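Stollosar Two-Finger Gripper
Supplied by Grirnetti | Grippers and tooling | Demonstration unit at Remden

Product summary
The Stollosar is an electric parallel-type gripper for small and medium robot arms. It is intended for bench work: pick and place of light parts, teleoperation trials, teaching and test cells. The fingers are built from flat black links in parallel layers, joined at pivots, and can be taken apart with a hex key. The gripper is sold with or without the Ahn wrist plate, which adapts it to most common flange patterns.

The unit can be seen working at the Remden demonstration room. It is fitted to an arm over a wooden bench and set up for a block-and-cup task, in which small coloured blocks are picked from the table top and released into a plastic cup. The task was chosen because the parts are cheap, the faces of the blocks are hard to grip squarely when they lie at an angle, and the mouth of the cup leaves little room for error. 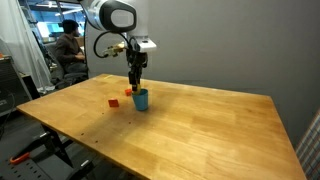
Specification
Type: electric, two-finger, linkage driven
Overall length, flange to fingertip: 229 mm
Rated payload: 700 g
Finger colour: black
Mounting: Ahn wrist plate (optional) or direct bolt pattern
Power and signal: single cable, connector at flange side
Control: position and force limit, set from the robot controller
List price, gripper only: £1780 excluding VAT

Cable routing
The cable should leave the wrist in an open loop. Users who tie it tightly to the last link will find that it pulls at the connector when the wrist turns past its middle position. Leave enough slack for full rotation in both directions and check it by hand at low speed before running a programme.

If a camera module is fitted to the side of the wrist, run its cable separately and from above. The two cables should not share a clip.
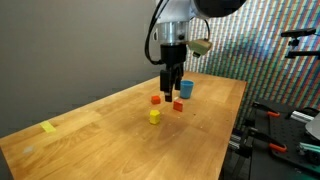

A side-mounted camera adds width on one side of the tool, and this has to be entered in the collision model. The default tool file supplied with the gripper does not include it. A second file, with the camera envelope added, is available on request.

What the demonstration covers
Visits to Remden are by appointment and are run by Ysaline Fleury, applications engineer. A session normally runs in this order:

1. Mounting and tool file. The wrist plate, bolt pattern and cable exit are shown with the arm parked.
2. Manual positioning. The arm is brought down over the bench at reduced speed and the fingers are opened to the width of the part.
3. Approach to a single block. The fingers are lowered from directly above, either side of the block. The operator sets the height so that the tips clear the wood.
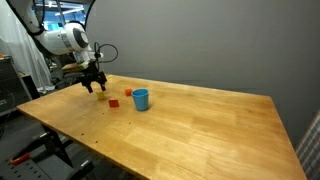 The approach is then repeated with a block turned on the table. With no wrist correction the fingers meet the corners first, and the block may rotate or slip as they close. With correction, the fingers meet two opposite faces. Visitors may try both.

4. Grip and lift. The force limit is set low and raised in steps. Plastic blocks of the size used on the bench need only a small part of the available force.
5. Transfer and release. The block is carried to the cup and released above the rim. Release height can be changed by the visitor.
6. Questions and own parts. Visitors may bring samples, provided that each is within the rated payload and has no sharp edges or loose coatings.

The lift and transfer steps can also be followed from a small camera at the wrist. The view takes in the fingers, the held part and the table beneath. It is useful for checking whether a part is over its target, and less useful for judging height. 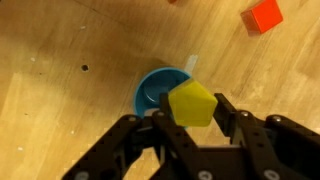 Wrist camera view: yellow block gripped over the blue cup.

Known limits
Parts with five or six sides do not always offer two parallel faces. The Stollosar will hold them, but the contact may be along an edge on one side, and the part can turn if it touches anything during transfer. Soft finger pads are advised for these shapes and are sold separately.

The gripper is not sealed. Keep it away from coolant, fine dust and wood chips. Inspect the pivots and bolt heads after every 20 hours of running and tighten where needed.

Booking and orders
Demonstration sessions are open to trade buyers, colleges and research groups. The next group day is planned for September. To book, write to Grirnetti sales, quoting "Stollosar Remden", and state the make of arm in use and the weight of any sample parts.

Page last revised 3/28/21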